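3.2 Collection of grasp examples

The examples used to train the grasp selection model were gathered at the Dizon laboratory over a period ending in March. Each example consists of a view of the bin before the attempt, the pose commanded to the gripper, and a label stating whether the object was lifted clear and held for three seconds. Attempts in which the arm stopped on a force limit were kept in the set and labelled as failures. Earlier work in our group had discarded them, and the resulting model showed a marked tendency to press its fingers against the walls of the bin.

Objects were drawn from the Larkar household set, supplemented by items bought locally. A session comprised 50 attempts, after which the contents of the bin were exchanged. Operators were instructed to tip the objects in together and to leave them as they fell, without separating those that touched. Objects that came to rest against a side or at the foot of the divider were not moved to the middle. Figure 2 shows the gripper over the front compartment, with the rear compartment empty. 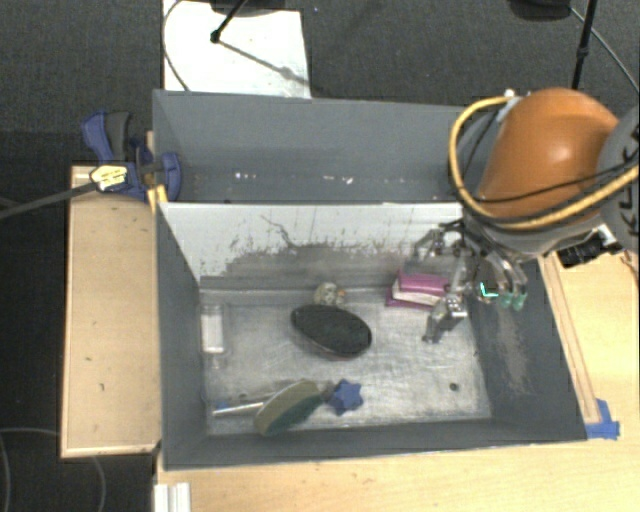 Figure 2. Workspace used for data collection. The mixed contents include an oval scrubbing head, a clear bottle-like container and a blue star-shaped object.

Parveen Rajput objected, on reading a draft of this section, that leaving objects where they fell would fill the set with near-impossible grasps, and that a model trained on so many failures might learn little more than caution. The objection is a reasonable one. We examined it by training a second model on a reduced set from which all attempts within 45 mm of a wall had been removed. The second model was slightly better on objects lying in the open and clearly worse on the remainder, and the full set was therefore retained.

Commanded poses came from two sources. In the first part of the collection they were chosen by an operator through the Clirketti interface, which displays the bin from a fixed viewpoint and allows the approach angle to be set by hand. In the second part they were proposed by the current model, with a fixed share of proposals replaced by random poses. The model was retrained each Sunday and the new weights were used from the following session. No example was removed when the model changed, but the version in use was recorded with every attempt.

Labels were assigned automatically from the width of the gripper opening after the lift. This test is unreliable for thin or soft items, and a sample of 940 attempts was accordingly checked by hand. Rogelio Catacutan and Tavion Delacroix labelled the sample independently, and cases on which they differed were settled by discussion. Most of the errors found were successful grasps recorded as failures. The threshold on opening width was lowered in response, and the labels of all earlier sessions were computed again from the stored readings.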